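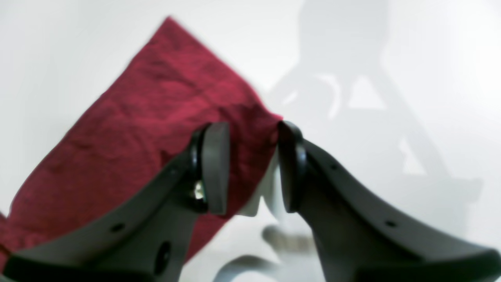
Sotik support wants to know which rule we think was broken, and whether the cell should be on hold while the ticket is open. Their first reply in full: "Please confirm if this is a fault report or a request to change the handling standard. If it is the standard, we need the section number."

Okay, fair question! It's a bit of both, so let me lay it out and you can move the ticket to whatever queue you like.

Ticket 159, cloth handling, Drotorent cell 2
Status: open, waiting on rule wording
Priority: normal

We run soft goods on this cell, mostly small towels and napkins, and we follow the Sevesa handling rules that came with the setup binder (the older binder, with the tabs). Section 23 says the gripper has to hold fabric "at a secure point" before any lift. Great. What is a secure point on a crumpled red towel? My shift reads it as any fold that sits between both pads. The night shift reads it as a corner, and only a corner, and if they don't get a corner they let go and try again. Both groups are following the rule, as far as I can tell, and we end up with logs that don't match at all.

I started looking into this when the retry count on nights came back way higher than ours. I figured it was hardware, so I went through the hardware stuff first.

What I tried, in order:

Wiped both pads with the dry cloth from the kit. No change in the retries.

Checked the pad screws with the little driver. Nothing loose. I did not tighten anything past where it was, because the last person who did that on cell 1 had to order a new finger.

Ran the open and close routine with nothing in the grip, from the pendant, with the gate shut. Smooth both ways.

Set the log limit to 2000 lines so a whole shift would fit in one file. It used to roll over right around lunch and we'd lose the morning – super annoying when you're trying to compare anything.

Swapped the job files between shifts for one night. This was the useful one! The retries followed the job file. Nights had added a "corner only" check in theirs, and we had never added it to ours. So I'm calling the hardware fine and the rule the problem.

Second reply from Sotik, a little before 4 p.m.: they agree it isn't a fault, they can't edit the Sevesa text themselves, and they suggest we write a site rule and attach it. They also asked me to stop both job files from being edited on the floor until that's done. Done already, the edit password is with the line lead.

So here's my draft for the site rule. Please pick it apart, I'm not a standards person and I'd much rather hear about it now.

Site rule, soft goods, draft

A grip counts as secure when fabric is between both pads and the force reading holds steady through the pause before the lift. It does not have to be a corner.

If the job needs a corner (folding does, bin to bin doesn't), the job sheet says so at the top, and the corner check is turned on in that job file only.

After a failed grip, open fully before trying again. No creeping the fingers forward with the cloth still in them. I know it's faster. It also bunches the fabric, and then the next station gets a lump.

Hands stay out of the cell during retries, even slow ones. If a towel needs straightening, stop the cell, open the gate, fix it, close the gate and restart from the pendant. I've seen people reach in during the pause (I've done it myself, years ago, and got yelled at, correctly).

Any change to a job file gets a line in the change sheet with the time, the shift and the old value.

Two things I still can't answer. How long should the pause be? We use whatever the Lam controller had as its default and I can't find that written down anywhere in the binder. And do we need a separate rule for thick fabric, or does the steady force part cover it? My gut says it covers it, but my gut also thought this was a loose pad.

Keeping cell 2 running on bin to bin for now with our job file on both shifts. Folding is parked until the rule gets signed off. I'll add the October logs from both shifts once the night file finishes copying. Please leave the ticket open till then.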